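Come and be part of the Bamley Family Dance Weekender

Stewards, door hosts, craft table helpers and new DJs wanted for August

Hello and thank you for stopping by. We are putting together the crew for this summer's Bamley weekender, and if you love music, don't mind a bit of glitter in your shoes and can smile at a toddler who has just tipped squash down your leg, we would very much like to hear from you.

For anyone who hasn't met us yet, we run daytime dance parties where grown-ups and children share the same floor. We started in the back room of a pub, with borrowed speakers and a box of scarves, and we have been getting slowly bigger and louder ever since. The music is proper music (house, disco, jungle, a little bit of soul when everyone needs to sit down) played by people who care about it, at a volume that is kind to small ears. There is a craft room, a quiet room with cushions and low lights, a cake stall, and a parachute dance at the end which always takes longer than we planned because no child has ever wanted to let go of the parachute.

The August party is our biggest yet. We sold 364 tickets for the spring one and were turning people away at the door, which we hated doing, so this time we have taken the whole of the Dikano building, upstairs and down. That means two dancefloors, a proper stage for the children's open mic, and a much longer corridor to keep buggies out of. It also means we need more of you.

What we are looking for

We have 20 crew places to fill, and they are all quite different from each other, so please read through and see which one sounds like you.

Door hosts. You will be the first face people see, checking tickets, handing out wristbands and pointing families towards the toilets (you will be asked about the toilets more than anything else, I promise). You need to be friendly, fairly organised and happy standing for a couple of hours. We will give you a stool for the quiet bits.

Dancefloor stewards. You will be in among it all with a bright tabard on, keeping the fire exits clear, mopping up spills and helping lost children find their grown-ups. You are allowed to dance. We would think it a bit odd if you didn't.

Craft room helpers. The theme this time is rockets, so there will be a great deal of foil, cardboard and sticky tape, and a costume parade through the main room in the afternoon. You don't have to be artistic, and patience matters much more than neat cutting.
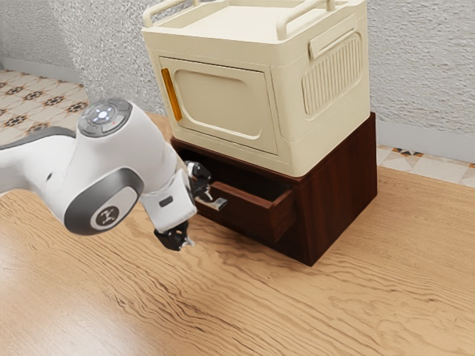

White robot arm and black gripper over a wooden tabletop.

Quiet room hosts. This is a gentle job and a really important one. Some of our visitors find the main floor too much after a while, and they need somewhere calm to land. If you have worked with children or adults with additional needs, or you have that sort of experience at home, please do tell us.

New DJs. We keep back an hour on the upstairs floor for people who have never played to a crowd before. You can be any age from 13 upwards, though if you are under 18 a parent or carer has to be with you on the day. Sets are short, the crowd is very forgiving, and our resident Wulum will be standing beside you to help with the mixer if your hands start shaking. Send us a mix of whatever you love. It doesn't need to be tidy, and please don't pay anyone to make it sound smarter than it is. The only rule is clean lyrics.

Set-up and pack-down. Heavy boxes, a lot of gaffer tape, and the best breakfast of the whole event. If you would like to help but don't care for crowds, this may be the one for you, as most of it happens before the doors open and after they close.

What you get

Door hosts, stewards and the quiet room team are paid at our usual hourly rate, which we will send you with the application form. Craft helpers, DJs and the set-up crew give their time for free, but get family entry for up to two adults and three children, a hot meal from the Karunaratne kitchen (the dal is wonderful and there is always seconds), and travel costs within the town. Everyone gets a T-shirt. We have ordered sensible sizes this year after some complaints.

A few practical things

Crew in paid roles must be 18 or over. Anyone working in the quiet room or craft room will need a current background check, and we can arrange and pay for this if you don't already have one. There is a crew meeting one evening before the party, where we walk round the building and go through the fire plan, and we do need everybody at that.

The ground floor, the quiet room and the accessible toilet are all step-free, and there is a lift to the upstairs dancefloor. If you would need anything changed to be able to work with us, such as shorter shifts, a seat or a quieter spot, just say so when you write and we will sort it out together.

How to apply

Send a few lines to Lakmal Pathirana, our crew organiser, through the contact page on this site. Tell us which role you fancy, whether you could do a second one if your first is full, and one song that always gets you up on your feet. Lakmal reads every message and really does listen to the songs, and many of them end up in the warm-up playlist. DJs, please put a link to your mix in the message instead of attaching the file, as our inbox is small and easily upset.

Please get your message to us by the end of 5 July 2026. We will write back to everybody, whether or not we have a place, and anyone we can't fit in this time goes to the top of the list for the winter party.

If you have crewed with us before, you still need to apply, but you can skip the introductions and just put RETURNING at the top along with your T-shirt size.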